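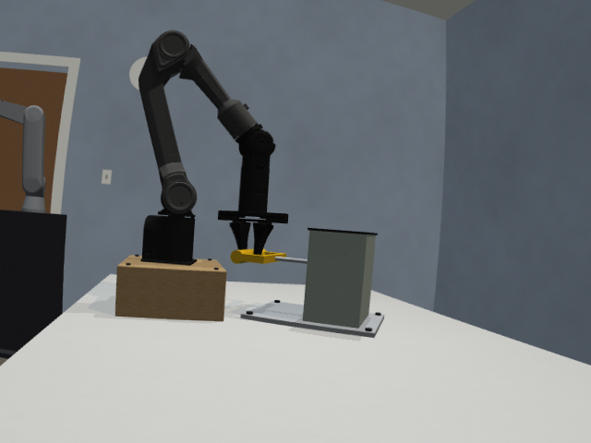 The Cell That Behaves Itself

Software models promise to take the guesswork out of setting up a robot. At one small parts shop, the guesswork has moved to a different room.

The robot cell at Puvlow looks wonderful on a monitor. The arm is black and spotless, its base sits on a block of wood with one dark bolt at each corner of the top, and its two fingers are closed on a yellow handle that sticks out of a gray box on a thin metal rod. The light is soft. The table is white and has never had coffee put down on it. There is even a light switch on the wall.

The real cell is down the corridor, and on the morning I visited it was off. It had been off since the afternoon before, when the gripper let go of the handle partway through a pull and the controller decided, correctly, that it no longer knew what was going on.

Puvlow finishes and tests small mechanical assemblies for other companies, and the job here is a dull one. A lever has to be pulled and pushed until the customer is satisfied that it won't wear out. People used to do it, in shifts, with a clicker. In January the shop bought an arm for the task and hired an integrator, Metwally, to set it up. Metwally builds everything in simulation first, using a package called Tostow, and it is very proud of that. Its sales sheet says a cell can be "commissioned before it is delivered." I have read that sentence many times and I still don't know what it could mean.

What the model is good for

I'll be fair to the model. An arm of this type is a long upper link, a sharp bend, a second link coming down at an angle and a wrist at the end, and there are a lot of ways to fold all that into the wrong shape. In Tostow the setup crew could drag the pedestal a few inches at a time and watch which positions left the wrist hanging straight down over the handle and which ones drove the elbow somewhere silly. They tried 109 placements before they picked one. Doing that with a real arm, a drill and a real bench would have taken weeks and ruined the bench.

The model also settled the height. Set directly on the table, the arm could reach the handle but ran short of comfortable travel at the end of the pull. Hence the block. It is a cheap fix and a sensible one, and I would sooner see a riser drawn in on a screen than discovered as a need on delivery day with everybody standing around holding coats.

So far, so good. Then the crates came.

What the model left out

Wood, to start with. In Tostow the block is rigid because somebody said it was. It has a nice grain painted on it and it weighs whatever the file says it weighs. The block in the workshop is a piece of timber, it arrived from a cold truck, and over its first weeks indoors it moved. The change was small. You could not have seen it. But a small tilt at the base grows by the time it has traveled up one long link and down another, and the fingers began to arrive slightly to one side of where they were supposed to be.

The answer to that was a steel plate under the pedestal, longer bolts and a torque check every Monday's worth of cycles, as the shop calls it, though the check is really tied to a counter. Every 532 pulls the program parks the arm and won't run again until someone has put a wrench on all four base bolts and keyed in that they did it. I asked whether people ever key it in without using the wrench. I got a look.

Then there is the handle. The simulated one is bright, roughly flat and level. The simulated fingers come down on either side, pinch, and the contact is declared good. Out on the floor the handles are molded parts, and molded parts vary. Some have a faint ridge along the edge. All of them pick up a film from whatever was last on the gloves of the person who fitted them. Two tapered fingers don't offer a lot of surface to hold on with, and a grip that is fine at the start of a shift can creep by the end of it.

Metwally's first suggestion was more force. This worked until it began to mark the handles, and the customer objected. The second was a set of rubber-faced pads from a supplier named Mito, which grip well and wear out. The pads now get changed on a schedule worked out the old way, by running them until they slipped and writing down the number. The first set lasted 206 pulls. The current type does a good deal better, but the log is kept on paper, clipped to the guard, and it is the most useful document in the building.

Lining up

I watched the restart. It took most of the morning, and very little of it involved a computer.

The fixture came first. The box stands on a metal plate bolted down near the corners, and one bolt had backed out by a quarter turn. They snugged it and then loosened all four and did them again in a cross pattern, which the technician said was superstition on his part. Next came new pads, wiped with alcohol. Then the arm was jogged down by hand control, a hair at a time, with a strip of paper held between finger and handle on each side. If one strip tugs before the other, the grip is off center and the rod will be pulled sideways as well as out. It took nine tries to get both strips to drag evenly.

None of this is in the Tostow file. There is a place to put it - you can enter friction, slack, part variation, all of it - but you have to know the values, and the way you learn the values is by having the real cell go wrong.

Metwally says it will feed the shop's log back into the model, so the next cell starts closer to the truth. Maybe. The shop has asked for the same thing in writing, along with a lower price on the second cell. When I left, the arm was pulling and the technician was cutting more strips of paper.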